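Home | Issues | Authors | Submit | Contact
9 min read
Last updated 16 Oct 2023

3. What people kept, and how they kept it

I went to Girkuldale thinking I'd be writing about quilts. That was the plan I gave Dariusz Pawlak when we split up the work, and he very kindly hasn't brought it up since. But every time I sat down in somebody's kitchen and asked what had come to them from a parent or an aunt, out came the lace! Edgings, mostly, and long strips that had been taken off one pillowcase and were waiting for the next one (sometimes for decades).

Between us we talked to 104 people in Girkuldale and Birden. Our question was a simple one: when a household breaks up, who ends up with the small textiles, and what do they do with them? Furniture gets argued over and written down. Lace goes into a bag. One woman in Birden told me she'd taken her grandmother's edgings home in a bread bag on the bus, and her brothers didn't know they existed until she showed them at a christening.

I sorted the answers into 3 groups, which I'll call storing, using and cutting up. Storers fold the lace in tissue or an old sheet and look at it once in a while. Users sew it back onto something, usually bedding. Cutters divide a long piece so that each cousin gets some, and I have to say I was a bit shocked the first time I heard this, though Ketill Riis (who grew up in the valley) wasn't surprised at all. In his family a strip was cut for every wedding, and you were a little offended if yours came out short.

Crochet was treated more freely than bobbin lace in both towns. People said it could be mended, or that someone they knew could make more, so it went on beds and shelves and got washed with everything else. Figure 2 has a crocheted piece of the kind I mean, a strip like those my users would sew to a sheet or pillowcase.
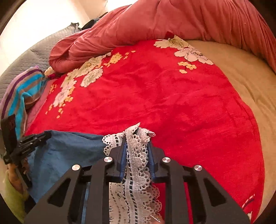
Figure 2. White crocheted lace strip, gathered into folds, over a red floral bed covering.

Ashworth's typology, which we started from, puts all of this under "household linen," and I don't think that works for Girkuldale. The sheet wears out and gets replaced, and the edging moves on to a new one. Several people dated their lace by the person who made it and couldn't tell me a thing about the cloth it was sewn to. I come back to this in Section 4, along with the Orano inventories, where edgings are listed separately from the sheets.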